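Marin Leka
Saturday, May 30, 2026

1/ I teach tenth grade world history and I've just finished a unit on the Congress of Vienna. A few people asked how the simulation runs, so I'm writing it down in one place.

2/ It takes four class periods of 50 minutes. Day one is reading and country assignments. Days two and three are negotiation. Day four is the debrief and a short written piece.

3/ Five main delegations: Austria, Britain, Prussia, Russia and France. With a big class I add Spain, Sweden and the Papal States. Three to five students per delegation works. Six is too many and two of them stop reading.

4/ Each delegation gets a one-page brief with its goals, what it can give up, and one thing it must not tell anyone. The secret is usually about troops or money. Students guard it better than their phones.

5/ The France group always thinks it has the worst seat because it lost the war. I give France to students who like to talk. Talleyrand got a lot done by finding the people who felt left out, and the brief hints at that without saying it.

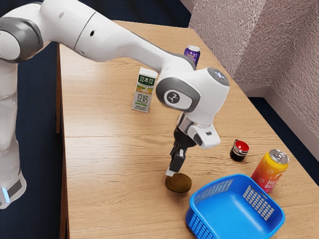 6/ The hard part is Poland and Saxony. Russia wants most of Poland, Prussia wants all of Saxony, and Austria and Britain don't want either one to get that much. I don't bring this up until the second half of day two.

7/ This year my third period signed a secret treaty between Austria, Britain and France without being told there had been a real one in January 1815. They wrote it on the back of a quiz. I kept it.

8/ Fifth period went the other way. Prussia took Saxony in the first ten minutes and nobody objected. That's fine too. We spent the debrief on what the other powers would have been afraid of.

9/ Map: I print a blank outline of Europe on ledger paper, one per delegation, plus a large one for the wall. Borders go on the wall map in pencil until all five main powers sign. Last year I allowed marker and had to reprint twice.

10/ On day three I read a note aloud: Napoleon has left Elba. They get 15 minutes to finish the settlement or go home without one. Don't warn them. If you teach the same unit to several sections, ask the early ones to keep quiet. Some will.

11/ The writing prompt is one question: "Was your settlement fair, and to whom?" One page. I grade on use of the brief and at least two of the readings, and not on how well their country did.

12/ Readings: two short letters, a piece of the Final Act, and a paragraph each from two historians who disagree. One sees the Congress as the start of a long peace. The other sees it as kings putting the lid back on. I cut all of it to fit three pages.

13/ Things I'd change. The Britain brief is too easy — they mostly want a balance of power and everyone is willing to give them one. I'm adding more on the slave trade declaration for next year, with a source to go with it.

14/ I also want somebody speaking for the people who got moved from one ruler to another. Right now they only come up in the debrief. Maybe a petition from a Saxon town that arrives on day three, before the Elba note.

15/ If you only have two days, drop the small states and hand out the readings as homework the night before. Keep Poland and Saxony. Without that argument it turns into coloring a map.

16/ The briefs are written for tenth grade. I've used them with eighth graders by cutting each one in half and putting the hard words in a box at the top. "Legitimacy" needs its own five minutes at any age.

17/ I'll post the revised Britain brief once I've had a chance to fix it, probably after grades are in.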